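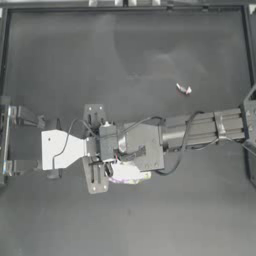
3.2 Where snacks get eaten

We had gone into the Greltance survey expecting that most packaged snacks would be eaten in front of a screen, and it was a pleasant surprise, going through the diaries, to find how much of the eating went on at desks, on buses and (a great favorite, this) standing up in the kitchen while supper was cooking. Of the 785 diary entries we kept, 400 described a snack eaten within reach of some kind of work, whether paid work, homework or housework.

People in Starnden wrote more warmly about their snacks than people in Dalgleish did, and often at greater length. We are wary of making too much of this. The Starnden diaries were filled out in February, when the evenings are long and there is perhaps more time to sit down with a pen.

Package size mattered less than we had guessed. What came up again and again was the wrapper itself: how loud it was, whether it would stand up on its own, and whether it could be folded over and saved for later. A printed package such as the one in Figure 4 was often kept out in plain sight, and 17 households told us they left theirs on the work surface all afternoon and simply went back to it.

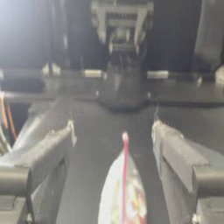

Figure 4. A pale plastic package with multicolored printing on one face, on a gray surface.

We return to the matter of saving for later in Section 4, where the Vusen interviews let us hear the reasons in people's own words.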